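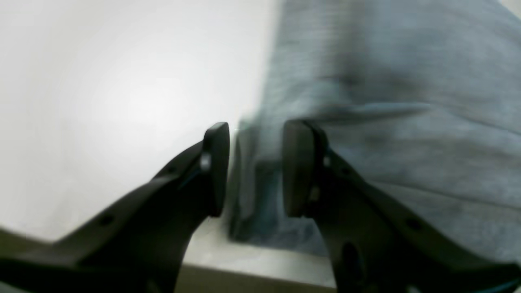
Wrist camera view, pads open, cloth just past the tips.

Picking fingertips for cloth on a two-arm setup

Quick writeup, Greer MacLeish asked for it before July so she gets it rough. We tried two sets of tips for folding and regrasping, the Starkell rounded pads and the short McIver ones. Same arms, same table, same controller. If you only want the answer, skip to the settings at the bottom.

What you need
Both arms homed. Wrist cams streaming. A plain table, nothing patterned. One thick knit and one thin fuzzy cloth – you want both, they fail differently.

Step 1. Set the opening
Start wide. I use 70 percent open on the approach. Any narrower and the first pad to arrive pushes the cloth along instead of getting around it. Check it in the wrist view before you close anything, both pads should be in the picture with a clear gap between.

Step 2. Two-arm hold on a folded piece
Fold a sweatshirt long and narrow, lay it across the table, send one gripper to each end. Bring them down together, not one then the other.

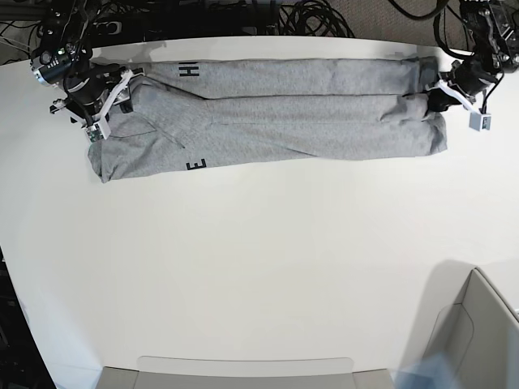

Keep the pull low at this stage. You only want the layers to stay stacked. If the top band slides, back off and press down a touch more before adding tension. Timo Wunderlich runs his with no tension at all for the first second and I've started copying him. Write down which end slips first, its nearly always the bunched one.

Step 3. Edge pinch
Harder. Pick one arm, come in at a folded edge and close slow. Closing speed 39 on our controller scale, the default is way too fast for thin stuff. 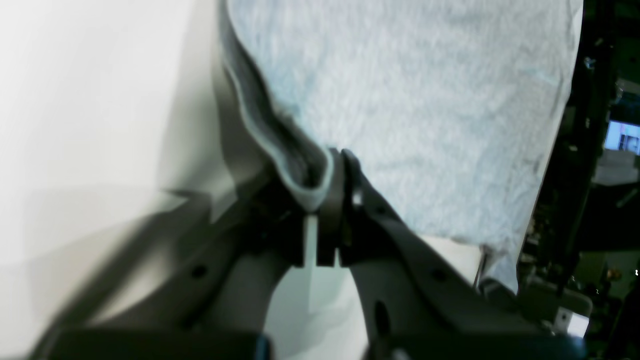 Once it's closed, wait a beat, then lift a little and look again. Don't trust the force number by itself. A fold gives you twice the material so the reading looks great even when you've only got the outside layer. Pull gently sideways, watch the wrist view, then log it as a hold or a miss. Repeat until you're bored. We stopped at 188 pinches.

Step 4. Clear and park
Open fully, lift, swing the arm out past the table edge and let it sit there before the next run. Go slow on the swing. Cables.

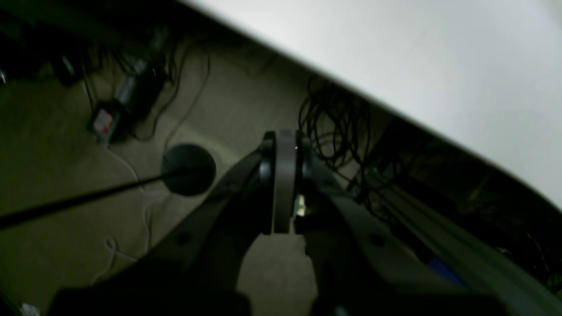 If the wrist joint drifts while parked, re-zero it now and not halfway thru the next set. Error 1303 on ours means the encoder lost its place, power cycle the arm and home again.

Settings I'd start with
Approach opening: 70
Closing speed: 39
Tension, two-arm hold: lowest that registers
Rounded pads for thick knits, short tips for thin cloth

Struan Kinnear wants to try a softer pad next. Will add numbers here when he's done.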